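Forty minutes on a bus to Vumdale on a Saturday, and I came home with a sore tailbone and a bottle of water I'm apparently not supposed to put near my phone.

The workshop was called Clearing the Home Field. A friend of mine swears by the Amrani method (her word, "swears", she had her whole house done in October) and I said I'd go along once before I made any more jokes. It cost $147. Lunch was soup.

The idea, as I understood it, is that every room holds on to the moods of the people who've been in it, and a trained person can feel where the mood has got stuck. You walk slowly with your palms out. When your hands tingle, you've found a spot. My hands tingled the whole time, as they do when I hold them out in front of me for ten minutes. I mentioned this and was told I was a natural.
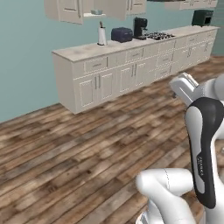

Kitchens are the worst, according to the handout. Arguments settle low, near the floor, and grief rises and collects in corners. Open shelves are supposed to "breathe" and closed cupboards "hoard", so I'd love to know what the method makes of a little bowl on an open shelf with cream cupboards on both sides of it. Is the bowl breathing? I asked a version of this on the day and got a long answer about intention, and I'm still none the wiser.

I did try to be fair. At 2 in the afternoon we each had to name the heaviest corner of the hall without talking to anyone. We picked all sorts of corners. The explanation was that we'd each found the one that was heavy for us, and at that point I stopped taking notes, as I couldn't think of any result that would have counted against it.

There's a second level, the Kedier course, for $800. I won't be going. My friend says her house feels lighter and I believe that she feels it. She also threw out a lot of old furniture the same week.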